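How paper is made, and why it took so long to get good at it

Have you ever torn a sheet of paper slowly and looked at the ripped edge? Try it now with a scrap (please don't use your homework!). You'll see tiny hairs sticking out all along the tear. Those hairs are called fibres, and they are the secret of the whole thing. Paper is a mat of plant fibres, all tangled up and squashed flat.

Plants are full of fibres. They help a stalk stand up straight and a tree trunk hold up all those heavy branches. The stuff the fibres are made of is called cellulose (say it "SELL-you-lohss"), and cellulose has a brilliant habit: when wet fibres are pressed close together and then dried, they grip each other all by themselves. You can make a sheet of paper with no glue at all!

Before paper

People were writing long before they had paper. In Mesopotamia they pushed marks into wet clay. In Egypt, 3000 years ago, they wrote on papyrus, and you might think that was paper because the words sound so alike. Papyrus was made differently, though. People cut thin strips from the stem of a tall reed, laid them side by side, put another layer across the top and pressed the two together. The strips stayed as strips. In real paper the plant is mashed up until all the fibres float apart, and then they are put back together as something new.

That clever idea came from China. Early papermakers there used tree bark, hemp and even old fishing nets. Imagine writing a letter on something that used to catch fish!

Soup first, sheet second

Papermaking starts with a kind of soup called pulp. It's nearly all water, with fibres swirling about in it. The papermaker dips a flat sieve into the soup, lifts it out level and gives it a shake. Water pours through the holes and the fibres stay on top, lying every which way. That shake matters a lot, because it makes the fibres cross over one another, and crossed fibres make a stronger sheet.

Then the soggy sheet is pressed to squeeze out more water, and left to dry. Hand papermakers still work like this today, and a good one can make sheet after sheet of the very same thickness just by the feel of the sieve in their hands. 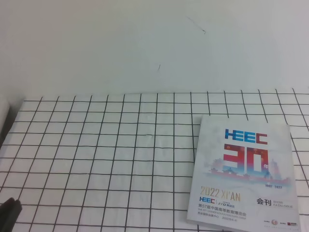
A modern paper mill does the same jobs in the same order, only much, much faster. The pulp is sprayed onto a wide moving mesh, which rushes along while the water drains away underneath. After that the paper runs between big rollers that squeeze it, and then around hot metal drums that dry it. At the end it is wound up into a roll far too heavy for anyone to lift.

Why is some paper shiny?

Plain paper is a bit rough, even when it feels smooth. Ink soaks into the gaps between the fibres and spreads, so the edges of letters can go fuzzy. For books with lots of colour pictures, the paper is often given a thin coat of very fine white clay or chalk. This fills in the gaps, and the ink stays near the top where it looks bright and sharp. So there may be a little bit of rock in your favourite picture book!

Can you use it again?

Yes - but not for ever. Old paper can be stirred back into pulp, cleaned of its ink and made into new sheets. Every time this happens the fibres get a bit shorter, and short fibres don't tangle so well. That's why mills often mix in some fresh ones. Egg boxes are a good home for tired old fibres, as they don't have to be smooth or white.

Words to know

Fibre: a very thin thread, like the ones inside plants.
Pulp: a mixture of fibres and water.
Cellulose: the material that plant fibres are mostly made of.
Mill: a place where paper is made by machine.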